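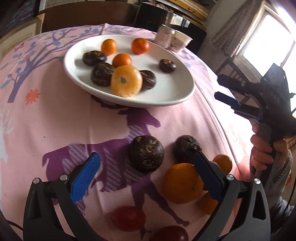

Chapter 9
Serving Fruit at the Table

Fruit is the simplest course a household or a catering service can offer, and for that reason it is often given little thought. It is placed on whatever plate is nearest and brought out at the end of the meal. This chapter treats the fruit plate as a dish in its own right. It considers how fruit is chosen, how it is stored before serving, and how it is set out on a covered table so that guests may help themselves with ease.

By the end of the chapter, students should be able to select whole fruit suited to serving by hand, judge ripeness by touch, weight and skin, arrange a mixed plate for a small table, and choose a cloth and plate which suit the fruit they carry.

9.1 Choosing fruit for the plate

Whole fruit served at the table falls into two groups. The first can be opened with the fingers. Small mandarin oranges are the usual choice, as the skin comes away readily and the flesh divides without a knife. The second group must be cut. Passion fruit belongs here, and should always be accompanied by a small knife and a teaspoon for each guest.

The two may share one plate. Mandarins and dark passion fruit differ strongly in colour, and on plain white china each is easily told from the other. A larger fruit of a paler colour may be placed at the front, with the smaller pieces behind and beside it. Fruit that does not fit should not be piled up, as round fruit rolls when the plate is passed.

Students often reject passion fruit with wrinkled skins. This is a mistake. A smooth skin commonly means that the fruit is still sharp, while wrinkling is a normal sign of ripening. The fruit should feel heavy for its size. Any that is light, cracked or mouldy should be discarded.

9.2 The covered table

A printed cloth may be used for informal meals. Where the pattern is large, as with an animal or a branch, the plate should be set towards one side so that the main figure remains in view. Creases left by folding should be pressed out before the table is laid.

The case study for this chapter follows the dining room of the Saladholm training house, where fruit is served daily at 5 o'clock. Students should read it before attempting Exercise 17.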